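A cômoda da tia

Quando a minha tia morreu, deixou-me uma cômoda e deixou à minha irmã a casa onde a cômoda estava. A minha irmã achou a partilha muito justa e deu-me até junho para tirar o móvel de lá.

Telefonei à Urex, que faz mudanças. Pediram-me 800 pela viagem, mais 50 por andar, e perguntaram se a peça tinha valor sentimental, porque nesse caso havia uma taxa. Telefonei à Gruko, que era mais barata e nunca apareceu. Descobri depois que a Gruko e a Urex partilhavam a mesma carrinha e, suspeito, o mesmo telefonista, que num dos números fazia uma voz mais grave.

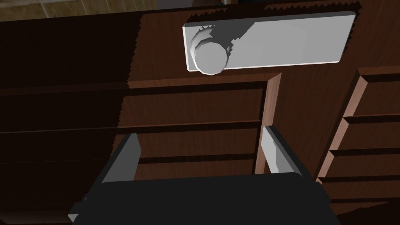
A minha tia viveu quarenta e cinco anos na Rua Balogun sem deitar fora um único papel, e tinha regras para tudo. Os recibos não podiam conviver com as cartas, e as cartas de parentes vivos não podiam conviver com as dos mortos, o que a obrigava a uma triagem depois de cada funeral. Para isso lhe serviam as três gavetas, uma por cima da outra, naquela madeira castanho-avermelhada que ela jurava ser nobre e que o avaliador se recusou a comentar. Em criança, só me era permitido abrir a de cima. Cheirava a naftalina e a faturas da água.

Na véspera do prazo, às três da tarde, sentei-me no chão com uma lanterna e abri a última. Esperava ações da bolsa, um amante, no mínimo uma certidão comprometedora. Encontrei um envelope da Grurik, Seguros e Rendas, com o meu nome a lápis. Lá dentro vinha a garantia da cômoda, caducada, e um bilhete: "Não deixes a tua irmã ficar com isto."

Li aquilo duas vezes. A seguir fui à cozinha, onde a minha irmã media as paredes, e disse-lhe que tinha pensado melhor e que o móvel ficava muito bem onde estava. 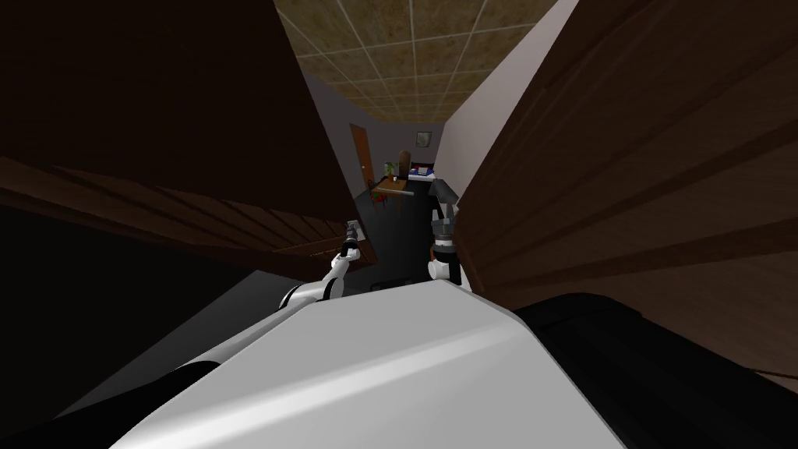

Entre madeira e madeira, pouco espaço para manobras.

Ela desconfiou logo. Quis saber o que havia nas gavetas, e eu respondi que nada, com tanta calma que me ofereceu 800 na hora. Pedi mais 50 pelo valor sentimental.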